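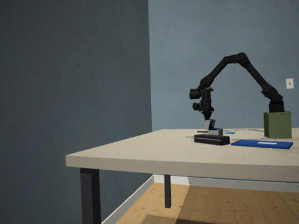
Black arm over a beige table, computer rendering.

Clarnitz Kiko Night Guard Kit

For people who grind their teeth and have been told so by a dentist, a spouse, or both.

The Kiko is a boil-and-bite night guard. You soften it in hot water, you bite it, you sleep in it. There is no app. It will not score your jaw in the morning or congratulate you on a streak. We looked into an app once, and the meeting made several of us grind our teeth.

What you get

Two guards, one for now and one for when the dog finds the first. A vented case. A forming tray with a handle long enough to keep your fingers out of the water. A card of instructions that fits on one side, printed at a size you can read without your glasses.

Sizing

The Kiko comes in Regular and Slim. Regular suits most adults. Slim is shorter at the back and is the one to pick if trays at the dentist's office make you gag. If you order the wrong one, send it back unformed and we'll swap it. Once you have bitten it, it is yours in every sense.

Fitting

Bring water to a boil, take it off the heat and wait a minute. Lower the guard in on the tray for the time printed on your card (Slim needs less). Shake it off, seat it over your upper teeth, bite down gently and suck the air out. Press along the outside with your fingers. You will look ridiculous. Rinse under cold water.

If the fit is bad, you can reheat it, up to 5 times. After that the material gets sulky and won't hold an edge.

Living with it

Expect some drool during the first few nights. Leen Geagea, who runs our returns desk, would like it known that drool is not a defect and does not need to be documented with photos.

Rinse in cool water every morning and brush with a soft brush, no toothpaste, which scratches. Let it dry with the case open. Do not put it in the dishwasher. A heavy grinder should get 12 months from the pair. Light grinders get longer, and really heavy ones should be talking to a dentist about a custom guard, which costs a good deal more and is worth it.

Please don't use the Kiko if you wear braces, dentures or a partial, if you have loose teeth, or if you are under 18. Jaw pain that hangs on after a couple of weeks is a question for your dentist. We sell plastic.

Ivo or Kiko?

The Ivo is our older guard: thicker, cheaper, and about as discreet as a hockey puck. We meant to retire it last November and received letters. Eugénie Delorme, who designed both, still sleeps in an Ivo and won't discuss it. Choose the Ivo if you chew through things. Choose the Kiko if you'd like to be able to say "good night" and be understood.

Ordering

Kiko kits, Regular and Slim, are in stock and ship from our Khoury Street warehouse. Spare cases are sold separately -- yes, people lose the case and keep the guard, we don't know how either. Dental offices ordering by the carton should write to us for trade pricing.

Page updated April 20, 2023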